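The Rules on the Inside of the Cupboard Door

January 25, 2026
By a staff writer

When I first visited the workshop at Ondila, I expected the rulebook to be a thick one. What I got was a single laminated page, taped to the inside of a cupboard door at about the height of my nose, with a coffee ring in one corner and several lines crossed out and written over in ballpoint. It is called the Rana rules, after the bench where they were first tried, and I have to say I grew very fond of it over the two days I spent there (they also fed me well, which may have helped).

Ondila runs pairs of robot arms at ordinary tables, teaching them small office and kitchen jobs. People outside the trade tend to ask about the big safety questions, and those are covered, with fences and stop buttons and a training morning that every new hire sits through. The page on the door is for everything else — the housekeeping, you might say, that decides whether a day's work can be used by anyone afterward.

The first rule is that the table is cleared before the arms are switched on. Mugs, phones, spare screws, all of it goes on the shelf behind you. The second is that both arms must be brought to a resting pose before a hand goes over the tabletop, even if only one of them has been moving. I watched a new starter forget this on my first morning and get a very kind talking-to, and then watched the person who gave the talking-to forget it after lunch!

Then come the rules about paper and ink, which take up almost a third of the page and which I found the most interesting, being a person who has ruined more than one tablecloth with a stamp pad. Each sheet is good for 30 impressions and is then replaced, however much white is left on it. The pad is re-inked every 16. A sheet may lie a little crooked, and in fact the rules like it that way, on the grounds that paper in a real office is hardly ever straight. Used sheets are dated on the back and kept in a box file until March, when the whole lot is gone through. Last year's pile came to 2,000 sheets, and I was invited to lift it.

Not everyone agrees on the details. Unura, a smaller outfit that borrowed the page and made it its own, wants fresh paper for every run and thinks the Ondila box file is sentimental. Skellell, which writes guidance for shops like these, has asked both to settle on one way of recording a poor print, so that a faint mark in one building means the same as a faint mark in the other. The draft has been through 3 rounds, and the argument over the word "smudge" was still going when I left. I heard it start up again through the door while I was putting on my coat.
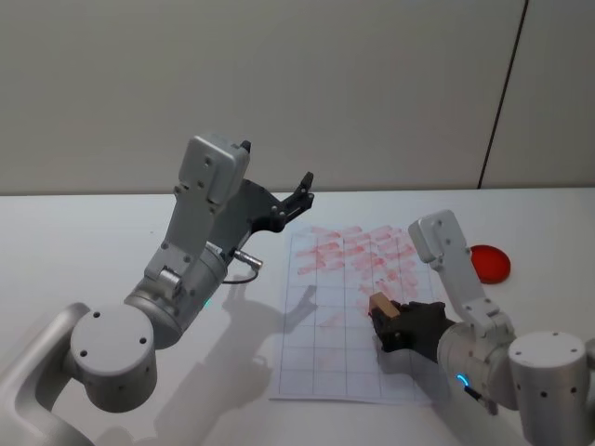
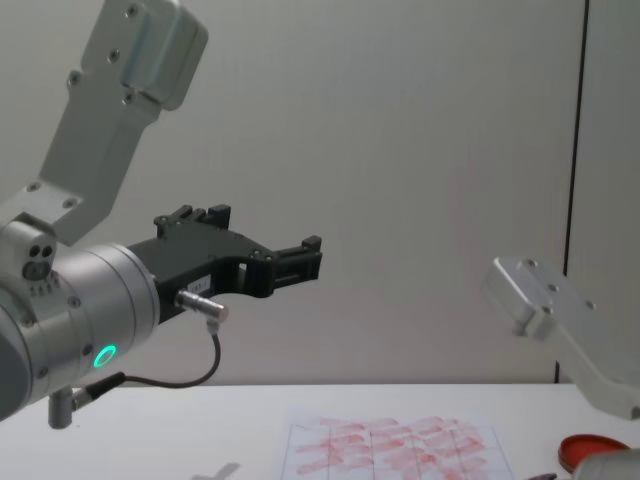 Paired arms at the stamping table, with a gridded sheet marked in red.

Get our features by email every other week. Sign up for the newsletter. You can unsubscribe at any time.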